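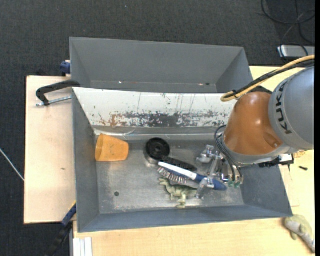

Latov Grey Metal Storage Bin

If you have ever bought a pretty plastic tub, filled it with everything that was rolling about the house and then watched the handle snap off on the stairs, you will understand why we are so fond of this one. The Latov is a plain grey metal bin with slanted sides, so your hand slides down to whatever is lying at the bottom and you aren't scrabbling in a square corner for it. It takes toys, cups, brushes, dog leads, the odd dinosaur — all the small things that never seem to have a home of their own.

We should say straight away that it will mark. Metal floors scratch, and they go a bit cloudy where things are dropped in day after day. Ours at the shop have had a good few years of it and we like them all the better, but if you want something that stays shiny then the enamelled Nodau range is probably more your cup of tea (do ask us, we keep it in the back room).

The bins are sold singly or as a set of 2, and most people come back for the second one in the end. Nima Parsa, who looks after our storage shelves, keeps one behind the other on a low wooden bench at home: toys in the front, and in the back one whatever has to be mended, glued or given away before December comes round again.

Looking after it
Wipe it out with a damp cloth and a drop of washing-up liquid, and dry it well afterwards, right into the corners. Brown spots can appear if it is left standing wet, and a soft brush will usually shift them if you catch them early. Please don't use wire wool. Sticky tape comes away more easily if you warm it first with a hairdryer — patience helps too!

Felt feet are worth adding if the bin is going on a table or a wooden floor. We sell the Segers ones in packs of 7.

Price and delivery
Set of 2 bins: £124, delivery included
Single bins: please ring or call in for the price
Next stock expected: 06/01/2026

For larger orders, for a nursery or a workshop say, drop a line to Italo Greco at the shop and he'll work out a price for you.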